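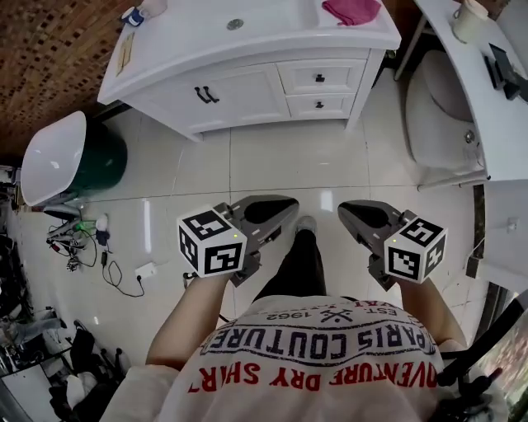
I'd been trying to get Bit-na Ki on the phone for the better part of a month, and when she finally called me back she was standing in line at the post office in Etdale with a stack of forms under her arm. "Talk fast," she said, "they've only got one window open." So I did!

Ki runs Heo, a tailoring and alterations shop on the main street, and in June she got one of the 194 grants the county handed out to small businesses after the spring floods. Or she was approved for one, I should say. The money took a lot longer, and that's mostly what I wanted to ask her about.

"The approval letter was lovely," she told me. "It had a seal on it. I put it on the fridge. Then I called to ask when the check was coming and they said I had to register on Wunow first, and I said, what's Wunow?"

Wunow is the county's payment portal, and if you've dealt with it you have my sympathy. Ki says she uploaded the same lease 3 times before it went through. Her shop's address was listed under the old street name, the bank had the new one, and the system wouldn't match them up (the old name is still on the sign at the corner, by the way, so I'm not sure who they thought was going to get confused).

I asked how she'd kept the doors open in the meantime. She laughed for a while.

"Credit card. My sister. Then the other credit card," she said. "I had two people working for me and I wasn't going to send them home. Hemming doesn't pay like people think it does. You do 10 pairs of pants and that's the electric bill."

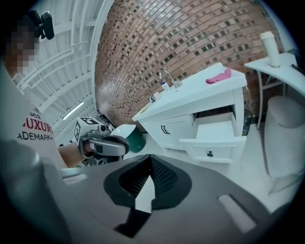 Her lender, Siltcombe, gave her an extra 60 days on the equipment loan, and she's still grateful for it. What saved her, she says, was the custom work: team jerseys, reunion shirts, anything with printing on it. I told her I see those shirts everywhere now, the plain white tee with LUXURY across the chest in big red letters and TRADEMARK in black underneath, and she groaned. "Everybody wants the big letters. Fine! Big letters pay my rent."

The grant landed in the end, all of it in one deposit, and she says she checked her balance in the parking lot and then went back in and bought a new steamer.

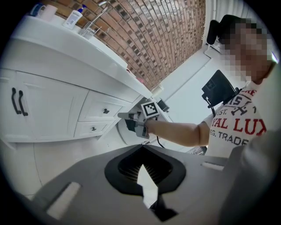 She paid her sister back next, and then the smaller of the two cards. The bigger one she's still working on. Would she apply again if the county runs another round? She thought about that long enough that I heard somebody ahead of her ask for a book of stamps.

"Yes," she said. "But I'd want a person. Give me one person with a desk and a phone and I'll bring every paper they want. I'll bring lunch."

Then the line moved, and she told me she had to go.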